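Reto Bühler
June, 7:40 a.m.

Finished transcribing the Grultumbridge creamery ledgers last night. Long thread about how it went, what's in them, and what I'd do differently. Mute me if you don't care about milk.

Short version: two bound ledgers from a farmers' creamery, 1122 pages of handwriting, now a spreadsheet. It took me three winters of evenings and a lot of mornings before work.

Most of the mornings were on the stair landing at the Nägeli building, by the windows. Good light, and it opens early.
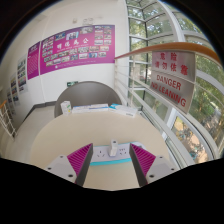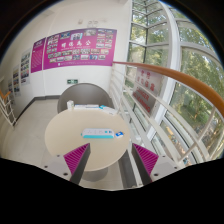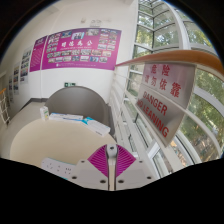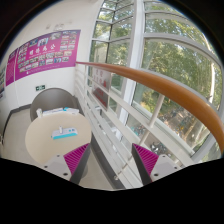 Round table in the first three, seating by the railing and tall windows in the last.

Background. The creamery opened in the 1890s and closed in 1931. Farmers brought milk in the morning, it was weighed and tested for fat, and they got paid once a month. Every delivery was written down by hand.

The ledgers came out of a feed store that was being cleared. The county museum has the originals. I worked from scans, and went to look at the real pages when a scan was too faint.

What a normal line looks like: patron number, name, pounds of milk, fat test, pounds of butterfat, amount due, deductions. Then it starts over for the next farm. It's as dull as it sounds for the first hundred pages.

There are 223 patron numbers. That does not mean 223 farms. When a farm quit, the number went to the next person who signed up, sometimes in the same month.

This caught me badly. I spent most of the first winter thinking one family named Oster had changed its name to Lindqvist. They were two farms on opposite sides of the creek that had the same number, nine years apart.

So, first piece of advice if you do this kind of thing: never use their ID number as your ID number. Make your own and keep theirs in a separate column.

Second piece: type what's on the page. If the clerk wrote "Jhon," you type Jhon. Put your correction in the next column over. I fixed spellings as I went for the first 200 pages and had to go back and unfix them.

There were three clerks. I know the name of only one, who signed the year-end pages. The other two I call First Hand and Brown Ink in my notes.

First Hand is easy to read. Big loops, straight columns, totals that add up. Brown Ink closes the tops of his 4s so they look like 9s, and his 7s look like 1s. He had the job for eleven years.

The way I sorted out his numbers was the arithmetic. Pounds of milk times the test gives you the butterfat. If it's a 4 the line works out, if it's a 9 it doesn't. I set up a column that did the multiplication and turned red when it was off.

That column found 765 lines with a problem. Most were my typing. Some were Brown Ink's handwriting. A small number were real mistakes by the creamery, and those are interesting because you can see some of them get fixed the next month.

"To err. in Aug. test, pd. back" is my favorite kind of entry. Somebody came in and argued about it and won.

The deductions column is where the people are. Butter they took home. Salt. A can lid. Hauling. One farm had a deduction for "window," with no explanation. I have looked for any other mention of the window and haven't found one.

You can follow the weather too. Deliveries drop off in a wet March when the road was bad, and the farms past the creek drop first. In 1912 there's a stretch where nothing came from the north side for most of a week. The clerk wrote "bridge" in the margin.

And you can follow illness, which I did not expect. A farm that delivers every day for years stops for nine days, then the name on the line changes from the husband to "Mrs." I checked a few of those against the cemetery list. It wasn't always a death. Sometimes the Mrs. line runs a month or two and he comes back.

The fat test changed in 1908. Before that, the numbers are round - 3.5, 4.0, 3.5. After that they go to two decimals. Someone bought better equipment or someone complained. The minutes for that year are lost, so I can't say which.

If you chart the fat test without knowing this, it looks like all the cows got more complicated in one spring.

On software. I used a plain spreadsheet the whole way. I tried a free transcription tool called Lesus for a few weeks. It's fine for letters. For columns it kept wanting to treat each page as a paragraph, so I went back.

I also tried reading lines out loud and letting the laptop type them. It's faster for numbers. It can't do the names at all. And you can't do it in a public building at seven in the morning without getting looked at.

Jagadeesh Salian did the second reading. He took every tenth page, typed it fresh without looking at mine, and we compared. We disagreed less than I was afraid of and more than I'd hoped.

Where we disagreed, we looked at it together, and if we still couldn't settle it, the cell has both readings with a slash. I'd rather leave it like that than guess. If you use the data, please don't strip out the slashes.

He also caught that I'd skipped a page. One page, stuck to its neighbor in the scan. It was October 1919, which I'd written a whole note about because the totals looked low. The note is deleted now.

A practical thing: set a page goal that you can hit on a bad day. Mine was two. On good mornings I did six. Any time I set it at five I'd miss it, feel bad, and not open the file for a week.

Another practical thing: stop in the middle of a page. It's easier to start again when you only need to finish the line you were on. Starting a clean page at 7 a.m. is harder than it should be.

Use a ruler on the screen. A real one, or a strip of card. I lost my place in the columns all the time until I taped a piece of index card to the bottom of the laptop screen and scrolled the page down to meet it.

Back up to two places. I lost eleven pages in the second winter and I still don't know how. Now I save a copy at the end of every session with the page number in the file name.

What's in the spreadsheet: one row for each patron for each month, all the columns as written, my corrected versions next to them, and a notes column. The notes column has things like "blot," "different pen," and "cow drawn in margin."

There are four cows drawn in the margins. All of them are by Brown Ink. I forgave him for the 4s after the second one.

What's not in it: the loose slips. There was an envelope of receipts tucked in the back of the second book, from a can supplier called Dullavora. Those aren't scanned yet. The museum says fall.

A few people have asked if their family is in there. Search by the sound of the name and not the spelling. I've seen Schroeder four ways on one page. Try the road or the creek side too, since clerks sometimes wrote that instead of a first name when there were two farms with the same last name.

If you find someone and you know I have the name wrong, write to me. Send the page number and the line. "I think my great-grandfather is in here somewhere" is a nice message to get but I can't do much with it.

Prices, for those who asked: I haven't converted any of the money into today's dollars and I don't plan to. There are too many ways to do it and they all give you a different answer. The amounts are there as written.

Someone asked whether the creamery was good to its patrons. Hard to tell from a ledger. They paid every month until the last two. In the last two they paid part, and the balance is carried forward to a page that doesn't exist.

The final entry is for salt, charged to patron 31, in First Hand's writing. So First Hand either came back at the end or had been there the whole time doing something else. I don't know which and I've looked.

File goes up on the museum's site when they've had a chance to check the formatting. I'll add the link to this thread. Please don't ask me for early copies - there's a column I still need to rename.

Next is the envelope of slips, if the scans come through. Before that I'm taking the summer off and reading things that were printed.

Adding one from the replies: yes, "skim ret." means skim milk returned to the farm. Most of it went to the pigs.

Last updated: June, 9:15 p.m.

Contact | © Reto Bühler | Back to top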